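Bisska tabletop clips: README

Hi! I'm Jessie Nisbet and I look after this folder, so if something in it is mislabeled, that's on me. Bisska is a set of 1,922 short clips about small household containers and getting things in and out of them. Boxes, tubs, jars, anything with a lid that somebody has to deal with before lunch.

I started it because I kept losing time to lids at home (I own 26 tubs and they do not match) and wanted to see how the different kinds compare. Screw tops, snap tops, lids with a hole in the middle, lids with a little latch on the front edge.
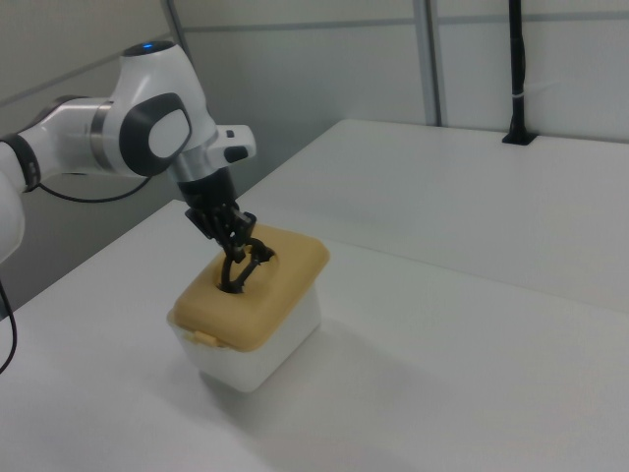 Labels are kept plain on purpose. Each clip gets a container type, a lid type and one line of free text. Silvan Mayrhofer wrote most of the free text and he likes the word "tub" more than I do, so please search for both "tub" and "box"!

Folders:
skostov - boxes and tubs with latches
plelcombe - jars and screw tops
misc - whatever I couldn't decide on

Known problems: two clips in misc are duplicates, and lid color is a mess (mustard, tan and yellow all got used for pretty much the same thing). I'll sort out the colors in March, I hope.

Last updated February 2020. Corrections go in fixes.txt, newest at the top.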